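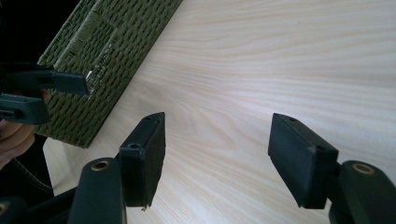
Wasserflecken und stumpfe Stellen auf dem Esstisch — ölen, wachsen oder ganz abschleifen?

Forum > Haus & Wohnen > Möbelpflege

moosbeere_82
Hallo zusammen, ich lese hier schon ewig mit und brauche jetzt selber mal Rat. Wir haben vor ein paar Jahren einen Eichentisch von Bosen gekauft, damals geölt, und seitdem habe ich ehrlich gesagt nicht viel damit gemacht. Abwischen, fertig. Jetzt hat er an meinem Stammplatz lauter helle Ringe von Gläsern, und da, wo die Kinder malen, fühlt er sich richtig rau an. Mein Schwager meint, alles runterschleifen und Lack drauf, dann ist Ruhe. Ich mag aber gerade, dass sich das nach Holz anfühlt und nicht nach Plastik!
Im Baumarkt haben sie mir ein Hartwachsöl von Fitex in die Hand gedrückt, das steht jetzt ungeöffnet im Keller. Kann ich das einfach drüberstreichen oder muss vorher geschliffen werden? Und wenn ja, mit welcher Körnung? Einen Schwingschleifer könnte ich mir leihen. Der Tisch ist 102 cm breit und ziemlich lang, mit der Hand wird das wohl eine Plackerei. Ach ja, und bis Montag müsste er wieder benutzbar sein, da kommt Besuch.

hobelbert
Bloß keinen Lack! Ich habe das bei unserem alten Küchentisch gemacht und nach dem ersten tiefen Kratzer bereut, da kannst du nämlich nichts mehr stellenweise ausbessern.
Drüberstreichen ohne Schliff würde ich aber auch nicht. Die Ringe bleiben sonst drunter und du ärgerst dich jeden Morgen beim Kaffee. Ich mache es so: erst mit einem feuchten Tuch gut abwischen, damit sich die Fasern aufstellen, über Nacht trocknen lassen, dann mit 120er und danach 180er schleifen, immer in Faserrichtung. Den Staub absaugen und noch mal mit einem leicht feuchten Lappen drüber. Danach das Öl wirklich dünn auftragen. Nach etwa 20 Minuten nimmst du mit einem fusselfreien Tuch alles ab, was noch glänzt — das ist der Schritt, den die meisten auslassen, und dann klebt die Platte wochenlang. Am nächsten Tag die zweite Schicht, genauso dünn.
Und ganz wichtig: Die öligen Lappen nicht zusammengeknüllt in den Müll! Die können sich von selbst entzünden. Ich breite sie draußen flach aus, bis sie hart sind.
Mit Montag wird das sportlich. Draufsetzen und Karten spielen geht dann schon, aber mit nassen Gläsern würde ich eine gute Woche warten. Leg halt Untersetzer hin.

kiwi_im_norden
Wir haben einfach eine Tischdecke drauf, seitdem ist Frieden ;-)

frau_spaetlese
Bevor du alles schleifst, probier doch erst die Ringe einzeln. Wenn sie hell sind, sitzen sie meistens nur oben. Bei mir hat ein bisschen Öl auf einem weichen Tuch gereicht, eine Weile kreisend eingerieben. Hat nicht jeden Fleck erwischt, aber die meisten. Dunkle Ringe sind bei Eiche eine andere Geschichte, da ist oft Metall im Spiel, und das geht tief rein.
Beim Schwingschleifer muss ich dem hobelbert ein bisschen widersprechen, ich nehme für geölte Platten lieber nur Handklotz und feines Papier. Dauert länger, aber man sieht hinterher keine Kringel im Gegenlicht. Und teste das neue Öl vorher an der Unterseite! Manche Hersteller mischen Pigmente rein und plötzlich ist der Tisch zwei Töne dunkler.

moosbeere_82
Danke euch! Ich fange heute Abend mit den Ringen an und schleife dann erst nach dem Besuch. Tischdecke liegt als Notlösung bereit.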